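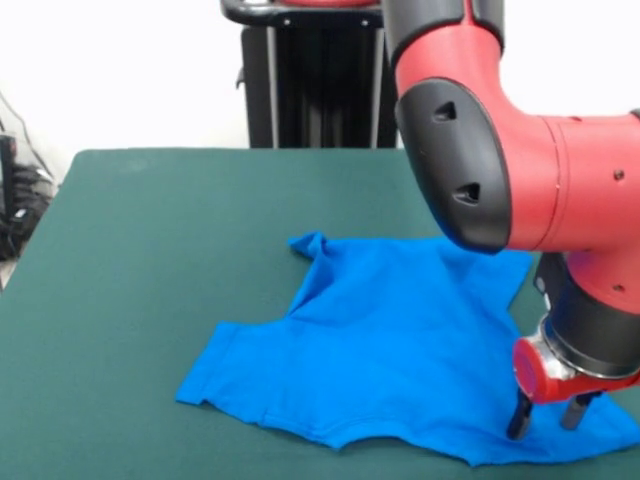 **Fatos Spahić**

Tasumum, the online shop for baby clothes and nursery linens, will stop charging for returns in November. The change covers every order placed through its website, including sale items and gift sets.

Until now, customers paid for their own return postage unless an item arrived damaged. Under the new terms, a prepaid label will be packed with each order, and buyers will have 52 days to send things back. Personalized blankets and opened crib sheets are still excluded.

The shop is also changing carriers. Fandier, which has delivered its parcels for three years, will be replaced by Pokier for all standard shipments. Orders paid for before 2 p.m. will go out the same day, and later ones the next working day. Express delivery stays with Fandier until the current contract runs out.

Tasumum shipped 3,128 parcels last month, according to a notice sent to customers. Of those, 213 came back, mostly because the size was wrong. The shop has redone its size chart and now lists chest and length measurements for sleepsuits and hooded towels.

Hodžić, the family firm that makes the shop's muslin washcloths, said its own website will keep its present return rules.

Gift cards bought before the change remain valid. Customers with an open return should use the address on their original packing slip.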